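Chapter 5
Colour on the Wall

When I was nine my mum let me choose the paint for my bedroom. I picked a fierce orange off a card the size of a stamp, and by the time two walls were done I couldn't sleep in there. I've been a decorator and then a teacher of decorators ever since, so I suppose I owe that orange something!

This chapter is about how colours behave once they leave the tin. You've already met the colour wheel in Chapter 2, and if you skipped it (plenty of my students do) go back and at least read the part on warm and cool. We'll need both words on nearly every page.
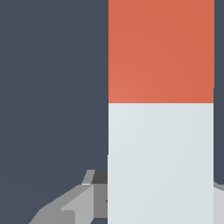 My first proper job was a stairwell in Greltine, working under Vira Bilyk. She had me paint the same grey on a north wall and a south wall and then sit on the stairs with my sandwiches until four o'clock, looking. By lunch I'd have sworn they came from different tins. One had gone bluish and sulky, the other was almost cream. I've set the same task at the end of this chapter, though you can use two sheets of lining paper if you haven't got a stairwell handy.

We'll start with daylight and lamps, then move on to what neighbouring colours do to each other, and finish with the fiddly business of where one colour should stop and the next begin. That last bit gets more pages than you might expect, and I make no apology for it.

Before you read on, find a painted wall you see every day. Write down its colour in your own words, without looking at it. Keep the note, you'll want it for Exercise 5.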